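Session 4: Claims about breakfast, and how far to trust them

Most of you will have grown up hearing that breakfast is the most important meal of the day. Before we look at any evidence, write down where you first heard it. In past years the usual replies were a parent, a teacher or an advert, and hardly anyone could name a study.
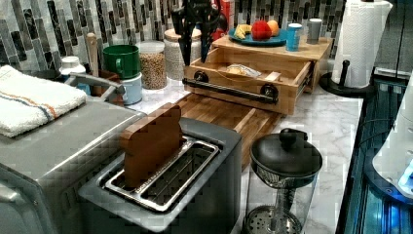

Natthorpe College | Department of Food and Consumer Studies

The trouble starts with who gets compared with whom. In the Grorent survey (extract in your reading pack) 3000 adults were asked whether they ate in the morning, and those who did were, on average, slimmer. Fine. They also smoked less, slept longer and had steadier working hours. The authors say they "adjusted" for this. Look at the table and see what they adjusted for: age and sex. I would want a good deal more before I told anyone to change their habits.

Then there is the word itself. In one paper breakfast is anything eaten before 10 am. In another it must come within two hours of waking, and a milky coffee counts. A third leaves it to the person filling in the form. When a review lumps these together and reports a single result, ask what the result is a result of.

Trials ought to help, and sometimes do. The Ekanayake trial put 132 people into two groups by chance, one told to eat before work and one told to wait until midday. By week six, 57 had dropped out, most of them from the waiting group. The write-up deals with this in one sentence. People who give up on a diet are seldom the same as people who stick to it, so the two groups left at the end were no longer a fair match.

Money matters too, though less simply than students tend to think. The Skumance leaflet is paid for by a cereal trade body and says so in small print on the back. That does not make it wrong. It does mean you should check which studies it leaves out, and I could find three without trying hard.
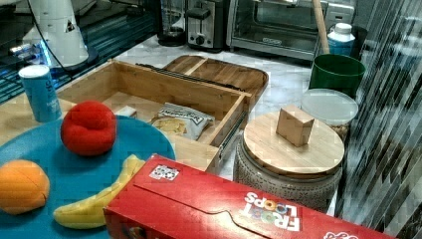

Does skipping breakfast slow your metabolism?
There is little good evidence that it does. Short trials that measured energy use at rest found hardly any change, and the claim mostly rests on surveys that never measured it.

For next time: read the Ekanayake methods section, not the summary. Write up to 200 words on one thing you would have asked the authors before the paper was printed. Please don't tell me the sample was too small unless you can say too small for what.

Bring the Grorent table with you, as we will go through the columns together in the second half.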